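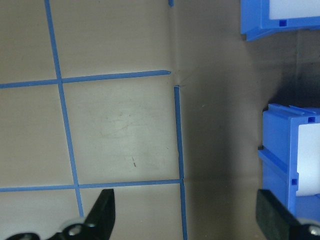
Moving my little app off Jullmont

14/03/2021

Well, I finally did it! After a good long stretch of grumbling (my family has heard more about hosting bills than any family should), I've moved my recipe-sharing app from Jullmont over to Allmont, and I wanted to write it down while I still remember which buttons I pressed.

The app itself is small. It's written in Python, it has 2176 registered users, and most of them only wake up around the holidays. Jullmont was lovely when I started, but the plan I was on goes away in July and the next one up costs 45 dollars a month, which is a lot for a place to keep casserole recipes.

I looked at Kioko first, and I liked it, but it wanted me to write my own container files and I just didn't have the patience that weekend. Allmont took my code as it was. The database was the slow part – 3857 recipes, plus all the photos people have added – and I had to run the import twice because I'd forgotten to set the time zone. Silly me!

Email still goes through Dromex, same as before, so if your password reset lands in spam, please tell me. I'm keeping the old copy running for 14 more days, and then I'll switch it off and probably feel a bit sad about it.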